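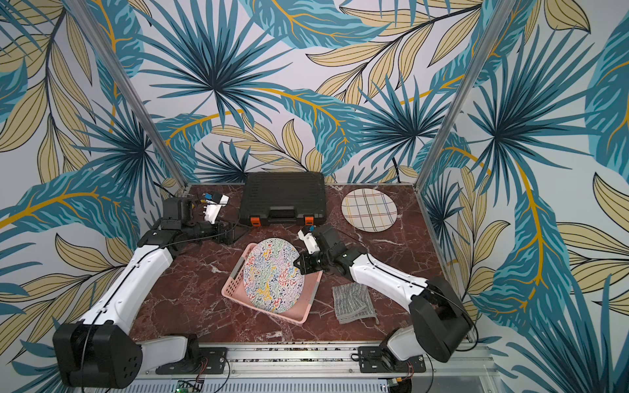

8. Household Tasks: Plate Handling

Reading time: 8 minutes

This section applies to the Tila two-arm bench as supplied by Gurkia. It covers the transfer of a plate out of a basket, and it states what the bench can and cannot be expected to do in a home or on a shop floor. Operators must complete the safety section before continuing.

8.1 Expected Performance

The question most often put to the support office is whether the bench can take over the dishes. At present it cannot. It can pick up a plate by the edge and set it down elsewhere on the table, provided that the area has been prepared as described in 8.2 and an operator is present. During acceptance testing at the Brollgate site, 788 transfers were attempted. Results varied a good deal with the angle at which the plate leaned in the basket. The full record, prepared by Chie Sasaki and dated August 16, 2025, is available on request.

A person clearing a table will shift a cloth, turn a basket and change hands without thinking about it. Each of these is a separate operation for the bench and must be taught separately.

8.2 Preparing the Table

1. Switch off power to both arms at the main switch.

2. Clear the table of everything not named on the task sheet.

3. Place the basket in the middle of the table, within reach of both arms. It may sit at an angle.

4. Stand one plate in the basket so that its upper edge is higher than the sides.

5. If a second plate is used, lay it flat toward the back right of the table. A plate with a clearly different pattern is preferred.

6. If the task sheet calls for a cloth, place it to the right of the basket. It may be folded or left loose, but the condition must be entered on the sheet.

CAUTION: Keep hands, sleeves and cloth away from the cables that run along the arms.

8.3 Running a Transfer

1. Restore power and wait 30 seconds before giving any command.

2. Select the arm that will hold the plate. Either arm may be used. The other arm should be parked clear of the basket.

3. Bring the open gripper down over the edge of the plate at reduced speed, then close it.

4. Raise the plate straight up until it is clear of the basket. Keep it close to upright.
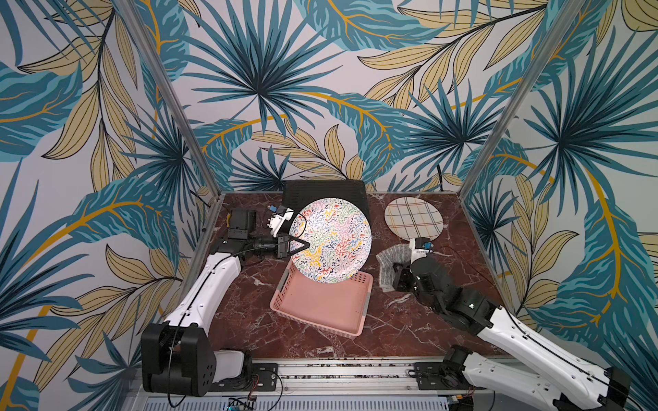

5. Pause and check the grip. A plate that turns between the fingers at this point must be lowered and gripped again.

6. Move the plate to the place given on the task sheet. Lower it until it is fully supported, and only then open the gripper.

NOTE: If the arm stops with error code 19, the grip has closed without meeting the plate. Return to step 3. Do not raise the closing force.

CAUTION: Do not reach under a raised plate. The fingers open if power is lost.

8.4 Limits of Use

The bench is approved for plates only. Glasses, knives and stacked dishes are outside the approved range. Patterned plates may be used -- the pattern has no effect on the grip, although the camera settings may need adjustment.

Customers considering the bench for regular kitchen or packing work should note that the operator's time is not saved at this stage. Preparing the table commonly takes longer than moving the plate by hand. Hemant Lodhi of the Brollgate office will review proposed tasks in writing. A revised list of approved objects is planned for December.

For cleaning of the gripper fingers, refer to the maintenance section.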